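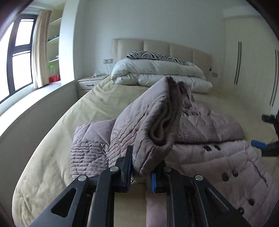 A reader wrote in to ask whether a puffer jacket should be rolled or folded for the summer, because hers comes out of the cupboard every autumn as flat as a tea towel. Fold it, is my answer, and fold it loosely! I used to roll mine as tight as a sleeping bag and feel very clever about the space I'd saved, and then spend half of October shaking the poor thing back to life.

The bed is the best place in the house for this job. A table is never wide enough, the floor is full of fluff, and on a flat sheet you can spread the whole jacket out and smooth the quilting with your palms. A lilac-pink one with a fuzzy lining and dark round buttons looks lovely laid out on a beige sheet, and you'll spot any make-up marks at the collar before they go into storage with it.

My way of doing it

Empty the pockets. Do up the buttons or the zip, then lay the jacket face down with the hood (if there is one) opened out flat. Bring one sleeve straight across the back, then the other on top. Fold in the sides just enough to make a neat oblong, lift the hem and take it up to the shoulders in one go. One fold is plenty for a short jacket, two for a long coat. Press the air out slowly with your forearms and leave it at that – no kneeling on it!

Fuzzy linings pick up everything, so go over yours with a soft clothes brush first, always in the same direction. Mine came from Fabbri and has outlived three hoovers.

Where to keep it

I have a Lellholm box under the bed, 20 cm deep, and it takes two puffers side by side with a scarf tucked down the middle. A cotton pillowcase works just as well on a shelf. Put the puffers in last so that nothing heavy sits on top of them, and make sure they're bone dry, seams and cuffs included. If there's a damp patch anywhere, hang the jacket up overnight and try again tomorrow.

I do the big swap in July, when I can't bear the sight of a coat, and give everything a quick shake and refold when I'm next in the box.

Getting the puff back

Ten minutes in the dryer on the coolest setting with a couple of clean tennis balls, if the care label allows it. If it doesn't, hang the jacket in a steamy bathroom, let it dry fully and pat the channels from the hem upwards – it's oddly satisfying, and you can feel the filling loosen under your fingers.

Posted September 21, 2022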